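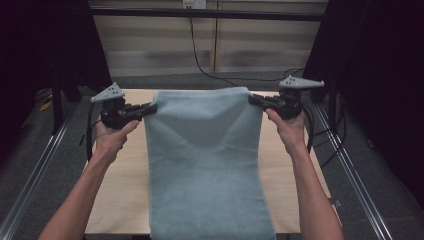
Handtücher wieder saugfähig bekommen

Handtücher, die Wasser nur noch verschmieren, sind selten verschlissen. Meist sitzen Reste von Waschmittel und Weichspüler in den Schlingen. Die folgende Anleitung gilt für Frottee und Waffelpiqué aus Baumwolle. Für Mikrofaser gilt sie nicht, dort bitte nur den Abschnitt zum Waschmittel beachten.

Was Sie brauchen

Waschmaschine mit 60-Grad-Programm
Vollwaschmittel als Pulver
200 ml Haushaltsessig, farblos, 5 % Säure
Wäscheständer oder Leine

Schritt 1: Testen

Geben Sie einen Teelöffel Wasser auf das trockene Tuch. Zieht der Tropfen sofort ein, ist alles in Ordnung. Bleibt er als Perle stehen, lohnt sich die Kur. Testen Sie an mehreren Stellen, die Bordüre ist dichter gewebt und saugt immer schlechter als die Fläche.

Schritt 2: Spülen ohne Waschmittel

Trommel höchstens zur Hälfte füllen, 60 Grad, kein Waschmittel, kein Weichspüler. Nach einer Viertelstunde durch die Tür schauen. Steht Schaum an der Scheibe, kommt er aus den Handtüchern. In diesem Fall den Durchgang wiederholen, bis kaum noch etwas schäumt. Bei sehr alten Beständen waren bei mir 2 Durchgänge nötig.

Schritt 3: Essig

Den Essig in das Weichspülerfach geben und einen normalen Waschgang mit halber Menge Pulver starten. Essig nie zusammen mit Chlorreiniger verwenden, dabei entsteht giftiges Gas. Wer das jede Woche macht, riskiert auf Dauer die Gummidichtungen. Ich mache es einmal im Jahr, meistens im Februar, wenn ohnehin der Wäscheschrank dran ist. Citronensäure geht auch, aber nur kalt angesetzt und sparsam.

Schritt 4: Ausschlagen und trocknen

Jedes Tuch nach dem Schleudern an zwei Ecken fassen und kräftig ausschlagen, dann umdrehen und an den anderen beiden Ecken wiederholen. Die Schlingen richten sich dabei auf. Gut ausgeschlagene Tücher trocknen auch auf der Leine nicht ganz so bretthart. An einem windigen Tag draußen werden sie am weichsten. Auf der Heizung werden sie hart – das lässt sich hinterher nur mit erneutem Anfeuchten beheben.

Schritt 5: Falten

Erst falten, wenn auch die Bordüre trocken ist. Längs auf ein Drittel, dann quer zur Hälfte und noch einmal zur Hälfte. Frisch gewaschene Tücher kommen im Stapel nach unten.

Waschmittel richtig dosieren

Die Mengenangabe auf der Packung richtet sich nach Wasserhärte und Verschmutzung. Handtücher aus dem Bad sind in der Regel leicht verschmutzt. Die Wasserhärte steht auf der Internetseite des Wasserversorgers. Bei weichem Wasser reicht die kleinste angegebene Menge. Weichspüler ganz weglassen.

Häufige Fehler

Trommel zu voll: Die Tücher werden nicht ausgespült.
Kurzprogramm: zu wenig Wasser für Frottee.
Gezogene Schlingen herausreißen: besser mit der Schere abschneiden, das Gewebe läuft nicht auf.

Nachtrag: Margarida Bastos schrieb mir, dass bei ihren Leinenhandtüchern der Essig nichts gebracht hat, das Spülen bei 60 Grad aber schon. Bei Leinen also Schritt 3 auslassen.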